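Stureo Knocks $12 Off Its Nirkirel Work Mat

Stureo has cut the price of the Nirkirel tabletop mat for December. It now sells for $48, down from $60, and shipping is free on orders of two or more. No coupon is needed – the discount shows up in the cart. 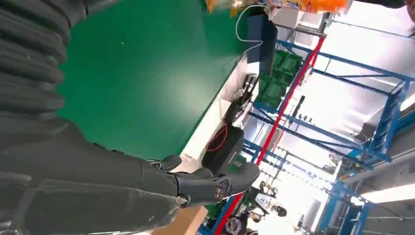
What's in the sale

The Bosenach store has the same price at the register until 6 p.m. each day. Online buyers are limited to 4 mats per order.
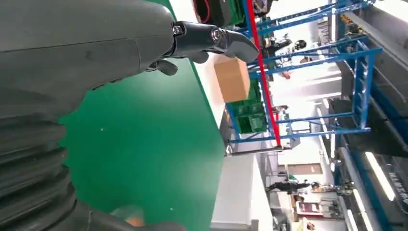

Slaoui, which makes the mat, sells it in gray, navy and green. Fadime Polat, who manages the Bosenach store, said gray has been the slowest to restock. Shoppers who like a green surface to work on should find plenty on the shelf. The larger size is not part of the sale.

Returns are accepted for 60 days with a receipt – opened packages included. Gift cards can be used toward the sale price, but store credit cannot.

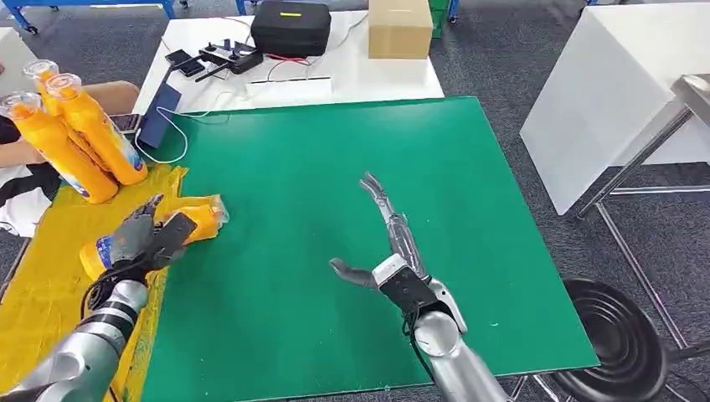
A yellow bottle held on its side on a yellow cloth.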